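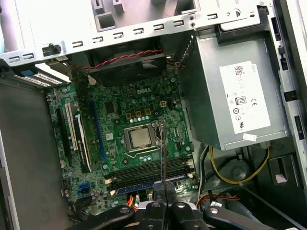
Figure 5. Wrist camera view of the tower with the cooler off and the memory slots empty.

5. Running the memory demonstration on visitor days

This section covers the desktop tower demonstration shown at the Skiltley workshop during open days and booked school visits. It assumes the arm has been commissioned and the operator has signed the bench sheet in Room 313. For the cable sorting demonstration, see section 6.

Revised May 6, 2020. Replaces the loose sheets kept at the Molldale bench since February.

5.1 Preparing the tower

1. Unplug the tower from mains power and hold the power button in for a few seconds.
2. Remove the side panel and store it under the desk. Do not lean it against the worktable rail.
3. Lay the tower on its side on the slats with the interior facing up.
4. Check that the CPU cooler has been taken off. The processor stays in its socket with the retention frame closed.
5. Move loose power leads away from the memory slots. The fingers come down close to this area and will drag a lead that has been left across the board.
6. Open the latches on any slot you intend to fill.

Caution: The demonstration tower is never to be powered up. With no cooler fitted, the processor would overheat. Tape over the mains inlet if the tower will be left unattended.

Caution: Edges on the bare sheet metal are sharp. Wear the cut-resistant gloves when lifting the tower.

5.2 Setting the fixture plate

1. Place the grey fixture plate to the left of the tower, as viewed from the operator's stool.
2. Push it down until it sits flat. If it rocks, clear the slats of screws and offcuts and try again.
3. Leave a gap wide enough for your fingers between the plate and the case. You will need it to square up the tower.

Note: The holders are printed and will chip if a part is forced in. Tell Houda Amrani about any chipped holder and she will print another. Allow a day.

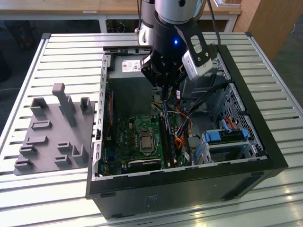

5.3 Checking the approach

1. Select program 48 on the Kaplan controller and set the speed to visitor mode.
2. Jog the arm to the hover point, 300 mm above the motherboard, with the fingers pointing straight down.
3. Look at the wrist camera view on the monitor. The memory slots and the processor socket should both be visible. If either is missing, square up the tower and repeat.
4. Follow the camera cable up the arm by eye. It must have enough slack for the wrist to turn.
5. Lower the arm in small steps until the fingers are just above the slots, then return to the hover point.

Caution: Keep one hand on the enable switch throughout this check. Release it before reaching into the case for any reason.

5.4 With visitors present

1. Put the floor tape down 3000 mm from the edge of the worktable. Visitors stand behind it.
2. Say aloud that the arm is about to move, then start the program.
3. Between runs, stop the arm at the hover point and take questions.
4. If a module sits crooked in its slot, stop the program and reseat it by hand. Do not let the arm press a second time.

Note: Groups from Plellstead Secondary usually ask to see the camera view. Turn the monitor toward the tape before they come in.

Panya Srisuk or Jahangir Khondokar must be in the building for any public run. Record faults in the bench log with the program number and your initials.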